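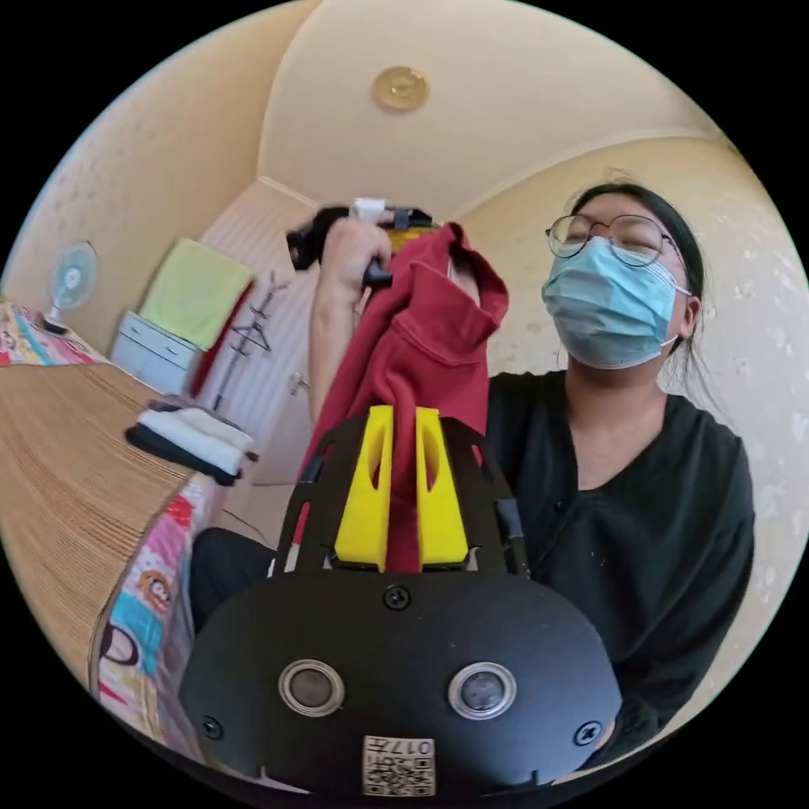

Kanodell, October

Minutes of the open day review, Gunora household handling project

Meeting opened at 4:10, ten minutes late, the kettle having its own schedule.

1. Minutes of the last meeting
Approved. The spelling of "gripper" was corrected in four places.

2. Visitor numbers
The open day drew 23 visitors against 50 chairs hired from Gimier. It was agreed to hire fewer chairs. A motion to count the Gimier driver as a visitor was not seconded.

3. Garment demonstration
The bedroom session with the hand-held gripper was the best attended. Visitors liked seeing a red garment between the yellow fingers. Several asked when the thing would do socks. The demonstration team replied that socks were "under discussion," and the meeting notes that this is now true.
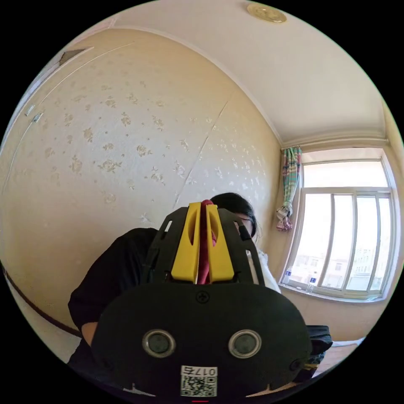

4. Recordings
The Eren archive stands at 1,374 clips. The label on the lobby poster said 100, a figure last correct in spring. Poster to be replaced before anyone quotes it in a grant application.

5. Room layout
Bed, drawers and fan to stay where they are. Visitors felt the bedroom looked lived in. The meeting took this as praise. 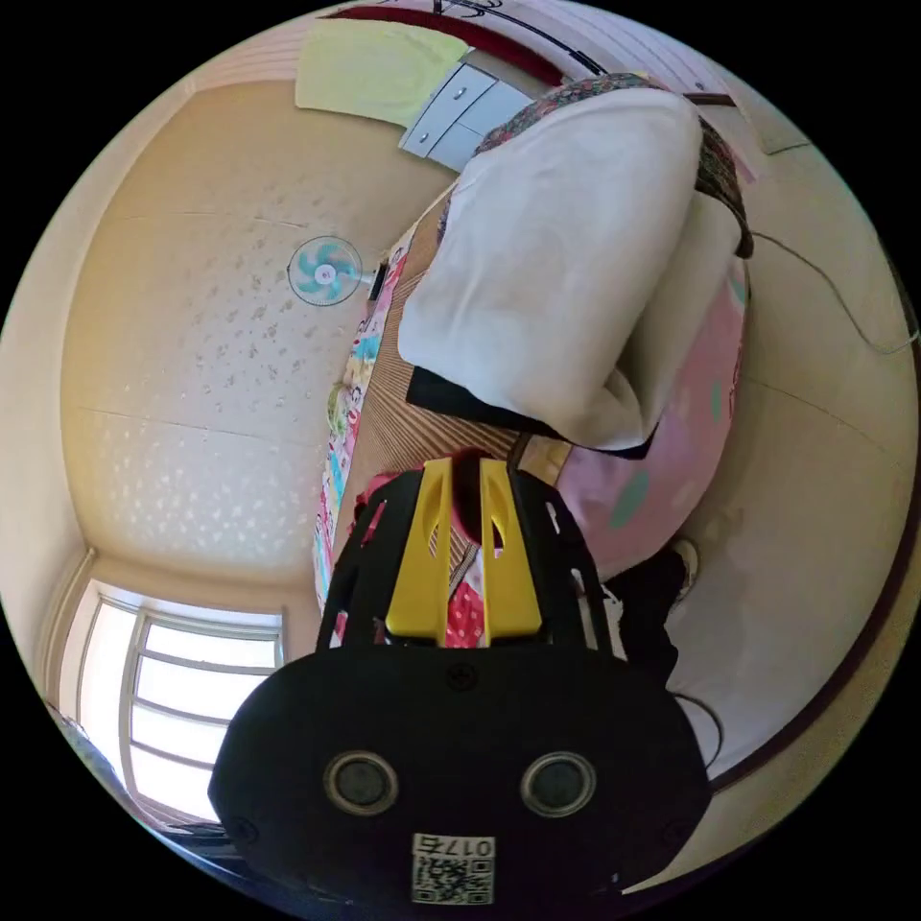 Gripper 017E at the bedside, open day.

6. Any other business
The sign-in sheet needs a pen. Carried over from the last three meetings.

Meeting closed at 5:05.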